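Can a Club Robot Really Clean Up?

You may have seen videos of robots doing chores. Before you believe one, ask a question: how much help did it get?

The robot club at Purves School, for kids 9 and up, has spent three months teaching a two-armed robot named Illia to pick things up. Picking up sounds easy. You do it without thinking. A robot has to be told where to reach and how hard to squeeze, and it can still get it wrong.

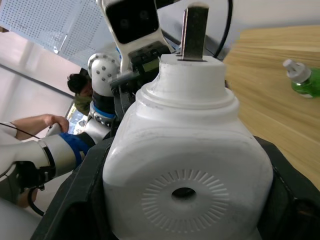 Illia's two black fingers on a big white jug. A person has a hand on the other arm.

Look for the people when you look at a robot. A robot that needs a person close by may still be a good robot, but it isn't doing the job alone.

Club members keep score. One day Illia got 3 good grabs out of 8 tries. The club wrote down the five misses too — ads usually leave those out.

Try it at home. Put on thick mittens, close one eye and pick up an empty bottle. How many tries did you need?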